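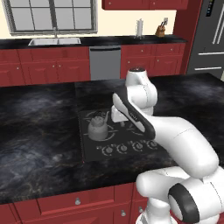

Last updated: April, 4:40 p.m.

Filed under: Adult Education > Presenter Materials > ESL Placement

Speaker notes: Placement retesting at the Ashworth site

Slide 1. Title and names. Lingyun Dong takes the reading data, I take listening. Questions at the end.

Slide 2. The site enrolls 640 adult learners across 5 levels. Intake uses the Tratari reading form and a listening form written by site staff. Both are given in one sitting.

Slide 3. Define "misplaced": a learner moved up or down by the teacher before week 5. Say this slowly. Last year's audience took it to mean test error.

Slide 4. Reading. Most moves are between Levels 2 and 3. The cut score there sits where many scores bunch together, so one item can change a placement. Lingyun shows the histogram. Do not read the axis values aloud.

Slide 5. Listening. The item bank was cut down after review by Chunhua Qian. Items removed: telephone menus, weather reports, anything with a regional price. Play clip B only. Clip A has a hum.

Slide 6. Retest procedure. Teacher files the request, the learner sits an alternate form, and a second rater scores the speaking sample. The earlier score stays on record. If asked about cost: 4,000 dollars, nearly all of it rater hours.

Slide 7. Limits. One site, no control group, and evening classes are underrepresented. Refer questions on evening intake to Hemi Fairweather.

Slide 8. Handout link. Leave it up during questions.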